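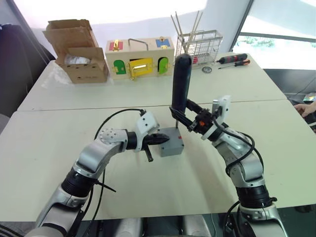 Halyna Lysenko has written that a clear desk proves only that its user owns a drawer, and the remark is now quoted in most discussions of the clean desk policy, including those that favor it.

A clean desk policy is a workplace rule that requires employees to put away papers, notes and personal items when they leave their desks, usually at the end of the day. Stricter versions also cover lunch breaks and meetings. Related terms are "clear desk policy" and "clear screen policy," the second of which deals with locked computers. The terms are often used loosely, and some employers apply all three to the same rule.

Purpose

Two kinds of reasons are usually given. The first is security: a sheet of paper left in the open can be read, copied or taken by anyone who walks past. The second is productivity, the claim being that people think better at a tidy desk. The security argument is fairly easy to follow, though its force depends on whether the cabinets lock. The productivity argument rests on weaker ground. Much of what is offered in its support comes from sellers of storage furniture or from surveys in which workers were asked how tidy they would like to be.

The Kustden survey

The figure most often repeated in company handbooks is that clean desks save each employee 22 minutes a day. It goes back to a survey by the office supplier Kustden, which put questions to 926 office workers. Respondents guessed how long they spent looking for things. Their desks were not examined, and no group was followed before and after a rule came in. Myroslav Panasiuk, reviewing the survey in a newsletter dated July 12, 2018, noted that the time spent putting things away each evening had been left out of the sum. Kustden later dropped the word "save" from its brochure but kept the figure.

Practice

Enforcement varies widely. At the insurance broker Plukix, desks were checked after hours and a card was left on those that failed. The checks stopped the following September. Yurii Nazarenko, who defends the Plukix program, says fewer files went missing while it ran; the firm has not released its records, and the claim cannot be tested. Fivix allows one open folder per desk, a limit that seems to have been chosen for its simplicity.

Criticism

Critics say that such rules move clutter instead of removing it. Solomiia Hutsuliak describes offices in which papers were swept into unlabeled boxes at closing time and sorted again the next morning. Shared desks complicate matters further, as a worker with no fixed place has little choice but to clear it, and the resulting order is sometimes credited to the policy.

See also: Hot desking; Office layout; Paperless office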